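How to Teach a Robot Without Saying a Word

Suppose you had to teach somebody to put a ball in a pan. Easy. You say, "Put the ball in the pan," and if your student is older than three, the ball goes in the pan.

Now suppose your student has never seen a ball, or a pan, and doesn't know what "in" means. It also has one arm, two fingers and no common sense. Congratulations, you are teaching a robot.

For a long time, the way to do this was to write everything down in code. Move the arm this far left. Lower it this much. Close the fingers. Stop closing the fingers. (People forgot that one more often than you'd hope.) This works nicely until somebody bumps the table. Then the robot carefully picks up a handful of air and delivers it to the wrong place, feeling perfectly fine about it.

So many robot teachers do something else now. They show the robot what to do.

Two ways to show a robot

The first way is by hand. You take hold of the arm and push it through the job, a bit like a golf coach moving your elbows. The robot has sensors in its joints, and they record every bend. Later it can play the movement back. The trouble is that big arms can be heavy, and your own arms are in the way of whatever the robot's cameras are trying to see.

The second way is by remote control, and the grown-up word for it is teleoperation. "Tele" means far, as in telephone. You hold a controller, or a smaller copy of the arm, and when you move, the robot moves. You might be across the room or in another building. Either way, you are doing the thinking and the robot is taking notes.

At the Dirkier workshop, some of this teaching happens inside a computer. The arm is simulated, and so is everything on the table: the red cup with its lid, the silver pan, the cardboard box. Drop something there and you don't even need a broom.

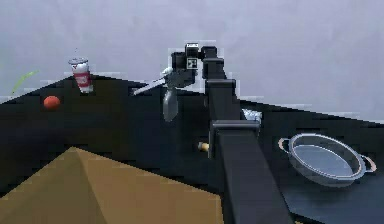

Vy Mạc wants to know why you can't show the robot once and be done with it. She only had to be shown how to tie her shoes once, she says, and she was four.

Good for Vy. Most of us needed more. Robots need a lot more, and the reason is that one showing teaches one case. If the cup is always in the same spot, the robot may decide that cups live in that spot, the way fish live in the sea. Move the cup over a little and it's lost.

So the teacher moves things and does it again. And again. For one simple job, Zulmira Matos, a teacher on the Dirkier team, recorded 400 showings. She says the first 2 were fun.

Each showing is called a demonstration. It holds what the cameras saw, plus how the arm moved, moment by moment. A learning program goes through the whole pile, looking for the pattern: when things look like this, the arm moves like that. It is copying, but copying with a bit of guessing mixed in, so that it has a chance when the cup turns up somewhere new.

Be careful what you teach

Robots copy everything, including the parts you'd like them to skip. Ilídio Amaral used to pause before every grab to scratch his nose. Soon the robot was pausing before every grab too. It had no nose, but it was very respectful about Ilídio's.

Teachers also change the view. A pile of demonstrations that all look toward one blank wall won't help much when there's a doorway and a kitchen's worth of furniture to look at.

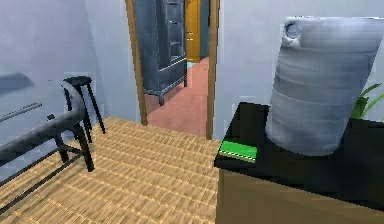 The same simulated place, looking toward the doorway.

Try it yourself

You need a friend, a blindfold, a plastic cup and a soft ball. Your friend is the robot.

Put the blindfold on your friend and set the cup and ball on a table. First, teach by hand: hold your friend's wrist and guide it to the ball, then to the cup. Do it twice. Let go and ask for a repeat.

Next, teach by remote control. Stand back and use only these words: left, right, forward, back, up, down, open, close.

Finally, move the cup without telling anyone and ask your robot to do the job from memory. Keep breakable things well away from this part. Then swap places, so you can find out what kind of teacher your friend is.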